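18 January 2020

Back from Condovska, feet wrecked, bag still not unpacked.

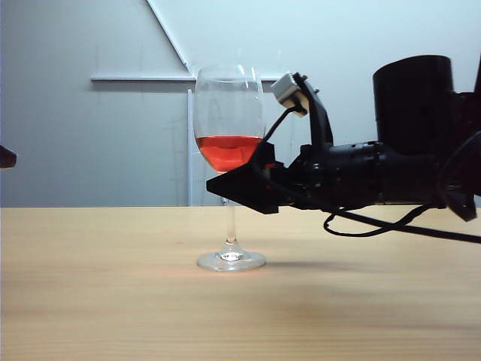

The train out of Brikine was 15 minutes late and the heating was stuck on full, so everybody in our car sat there in T-shirts with snow going past the window. Got a seat by the door. Read two pages of my book, gave up, looked at hills. The hills past Lins are the best part of the whole ride and I always forget which side to sit on (left going, right coming back – WRITE THIS DOWN). Sky was going a coral red over the ridge by then, same color as the drink in the wine glass, a low bit of bright red with everything clear above it. Lasted maybe one tunnel. Came out the other end and it was just gray.

Condovska itself smaller than I remembered. The market hall is half closed for the winter, but the cheese counter was open and so was the man with the knives. Bought a bread knife. Didn't need a bread knife. Walked up to the old fort after, 656 steps according to the sign at the bottom, and I beleive it. Ice on the top part, hung on to the rail like an old goat. The wind up there goes right through wool. Could see the river and the sugar plant and the road to Ukeler, trucks on it like beads.

Lunch was soup. Bean, too salty, ate all of it. They gave me 2 rolls and I put one in my pocket for the train and then forgot it, so now there's crumbs in the good coat.

Wanted to see the clock museum but it only opens from August on. Who runs a clock museum like that. Stood outside and looked in the window for a while, big brass thing with a moon on it, stopped at ten past four. Then it started to sleet and I went and sat in the station and wrote postcards I have no stamps for.

Things to do before I forget:

- stamps
- call about the boiler, third time
- find the other glove (left it on the bench at Lins? changed trains there, had it before, pretty sure)
- give back the guide book, its way overdue

Money: spent too much. The ticket was 11 each way, fine, but then the knife and the cheese and a taxi from the station home that I could of walked if my knees were speaking to me.

Also been thinking about Ukeler again. Going there for a few days once the roads clear, no plan, just a room and the lake. Kept looking at that road from the fort and thinking it isn't even far. Every year I say spring and every year spring is all dentist and taxes. Maybe just book the room tonight, before I talk myself out of it. The place with the green porch, if it's still going. They had terrible beds and very good eggs.

Cheese is from a sheep, it says on the paper. Had some on toast just now, standing up in the kitchen with my coat on. Really good, kind of like hay. The new knife cuts well at least.

Eyes closing. Boiler making its noise. Bed.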